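Library Services Handbook, Section 4: Arranging a Small Two-Tier Bookshelf

This section applies to tabletop shelves in the reading corners at Gasirbridge. It is intended for staff and families who keep a small mixed collection of picture books, paperbacks, and hardcovers in more than one language.

## Before You Begin

Clear a flat area in front of the shelf and lay down a mat or cloth. Move books to this surface one at a time. Wipe both boards with a dry cloth and let any dust settle before wiping again. Scuffed edges on older pine shelves are acceptable, but splinters should be sanded before the shelf is used.

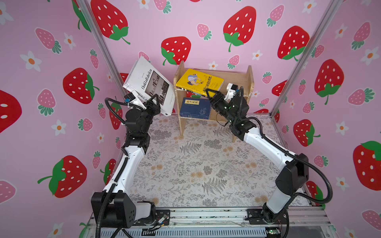 *Figure 1. A two-tier pine shelf with a yellow book on the upper tier and a dark blue book on the lower.*

## Sorting the Books

1. Separate hardcovers from paperbacks.
2. Place matching volumes together. A set with the same binding should never be divided between tiers.
3. Check that every title can be read from the front or the spine. Chinese and English titles may share a tier.
4. Set aside any book with a loose cover and record it on Form 23.

Large hardcovers with photographic covers are often taller than the space between the boards. Measure these first. If a volume does not fit upright, it should lie flat on the top board.

## Filling the Lower Tier

Begin at the left side panel. Heavy volumes may be stacked flat, spines facing outward, with the largest at the bottom.

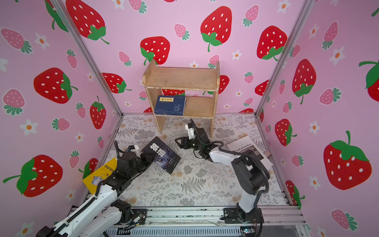

Leave open space at the right for returns. A tier that is filled from panel to panel is difficult for younger readers to use, and books are often damaged when pulled from it. Stacks should stop well short of the board above so that a hand can reach the top book.

## Filling the Upper Tier

Reserve the top board for books in frequent use. Thin paperbacks tend to slide when stood on end without support and should be laid flat, front cover up.

## Shelf Notes 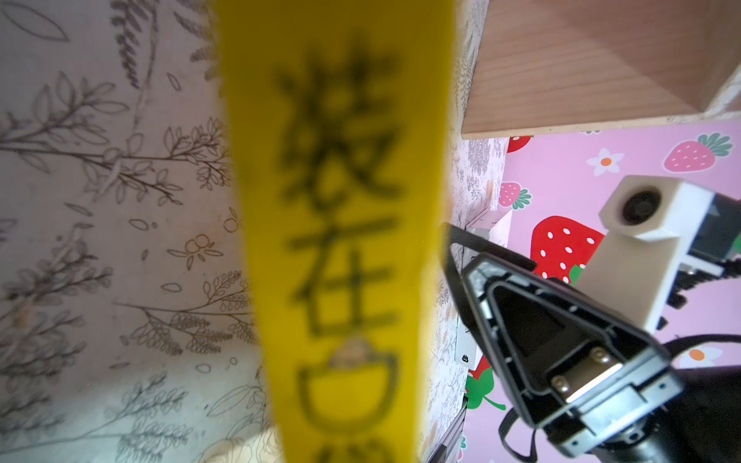
**Prepared by Conceição Azevedo, Library Services**
Revised 19/12/2025

A handwritten note may be used to show where a book belongs. Write in large black characters on plain paper, in the language of the reader. Stacked vertical text is suitable for Chinese and takes up little width. Fasten notes to the shelf, never to a book cover, and replace them when the writing fades.

Completed shelves are checked each March. Questions about shelf notes or Form 23 should be sent to Henrique Abreu in Room 505.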